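Posted: 15 September 2018 Under: Reviews By Eamon Lenihan 2 Comments

Drulano Home Hub review: good at lights, bad at listening

Three weeks with this thing now. Short version for people on a bus: buy it if you want your lamps and heating in one app, skip it if you mainly want to talk to it.

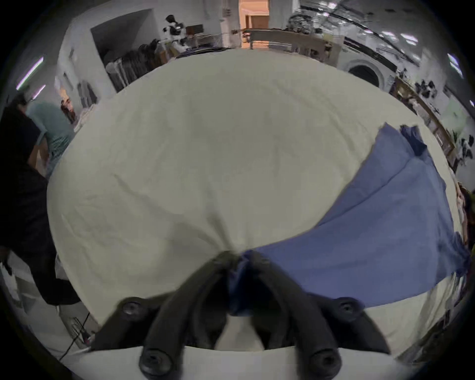

Reading time: 3 mins

Right. The Drulano hub is a smart home controller, the size of a coaster stack, mains powered, with a speaker in the base and one button on top. Mine came from the Bronilby online shop for 181 euro with two plugs and a door sensor in the box. No batteries for the door sensor. At that price, come on.

Setup. App downloads fine, finds the hub fine, then wants an account, then wants a second account for the voice bit. Two passwords, two confirmation emails, one of which went to spam. Then an update that took 20 minutes and sat at the same spot on the progress bar for most of it. I nearly pulled the plug. Don't, the manual says it can brick the unit, though it says so on the very last page.

After that, much better. Plugs paired first go. The old bulbs in my hall, which are a different make altogether, showed up without me asking. Heating took longer — my thermostat is a Kevemow and you have to switch on something called guest control in its own settings before the hub will see it. Not mentioned anywhere in the Drulano help pages. I found it on a forum.

The app itself is the best part. One screen, big tiles, no adverts. You press and hold a tile to get at the timers. Routines are easy to build: hall light on at dusk, heating down at eleven, kettle plug off if the front door opens after nine in the morning. That last one has gone off correctly every time so far. You can share the lot with someone else in the house and choose what they're allowed touch, so the kids get lights and no heating.

Now the voice control. Oh dear. It hears its name from across the kitchen, no bother. Then it does the wrong thing. "Hall light off" gets me the weather. "Heating to nineteen" got me a radio station I'd never heard of, at full volume, at ten to seven. It is noticeably worse with the telly on, and worse again with my mother, who has a stronger accent than me and has given up speaking to it. Diarmuid Ó Dálaigh, who did the speaker test on this site in the spring, had a go over a weekend and got on a bit better then me by talking very slowly. I don't want to talk slowly in my own kitchen. 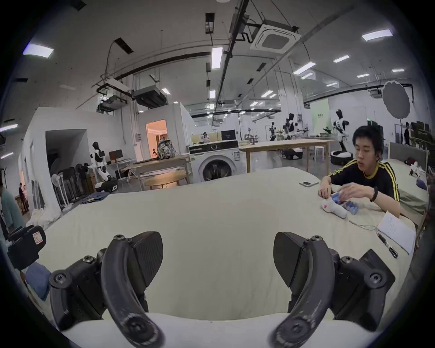

There's also a lag. Tap a tile in the app and the light changes more or less at once. Ask out loud and you're waiting two seconds, sometimes three, and by then I've walked to the switch. Turning on local mode in the settings helps with plugs but turns off half the voice commands. Odd choice.

Privacy: there is a mute, and it's a proper one, hold the top button till the ring goes red. Recordings are kept for 86 days unless you tell it otherwise. It's under Account, then Voice, then More. I've set mine to delete straight away and haven't noticed any difference in how it behaves. 

Range is decent. Hub is in the kitchen, door sensor is at the far end of the hall through two block walls, and it has dropped off once. The shed plug was a no go. I borrowed the Mac Carthaigh repeater to try and that sorted it, but it's extra money and another socket gone.

Sound quality for music — fine for the news, thin for anything with bass. I wouldn't buy it for that and I doubt anyone will.

Good: the app, routines, works with other makes, proper mute
Bad: voice control, double sign up, no batteries, help pages full of gaps
Firmware tested: build 2233

Score: 6 out of 10. Would be a seven with the voice part left out and the price cut to match. Drulano say on their blog that a listening update is due before the end of September, and if it makes any differnce I'll add a note at the bottom of this page.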